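Wrist cameras, two rooms, and a result I almost believed

I promised myself in December that I would stop posting about the gripper until I had something to say. I now have something to say, and it is mostly "hm."

The question was simple enough to fit on a sticky note, so I put it on one. If you train a policy on nothing but the wrist view, does it learn the task or does it learn the room? The paper version of this has a longer title and more Greek in it. Mine has coffee on it.

For the setup I collected demonstrations in two rooms, eight sessions in each, with the same arm and the same code, which I have named Barero for reasons that made sense at one in the morning. The baseline is Vevness, my older policy, which looks through a fixed overhead view and has been quietly embarrassing its successors for a year. Both got the same task: approach an object on the floor, stop short of touching it, back off. Thrilling stuff. My family has stopped asking.

In the room where it trained, Barero did beautifully. Smooth approach, sensible stop, a retreat with some dignity in it. I wrote half of a very smug post. Then I moved everything to the other room and it approached the wall.

So I did what I should have done first and masked things. Hide the floor, keep the object: performance at home dropped off a cliff. Hide the object, keep the floor: barely a wobble. My policy had become a connoisseur of flooring. It could tell where it was by the pattern underneath, and had filed the object itself under scenery.

The fix I tried was crude. I scrambled the texture of the floor during training, differently every four steps, and left whatever was near the finger alone. It took an evening to write and a weekend to debug, mostly a flipped mask. Barero is now a little worse at home and a lot better away, and I will take that trade. Vevness still beats it on the stopping distance. I have decided not to mention this to Vevness.

The awkward case is when something big and dark fills the top of the view, with the finger close by and also black. There the edges against a pale, streaky floor are most of what you get to work with, and scrambling that floor gets rid of exactly the contrast you wanted.

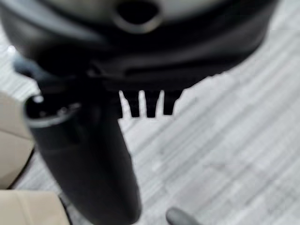

Waltent wrote in the comments that I should scramble the color and keep the brightness, so that dark stays dark and the outline survives even when the pattern doesn't. Also that sixteen sessions is a small number to be wry about. Both fair. The brightness version is training now, and the fan has started making its noise again.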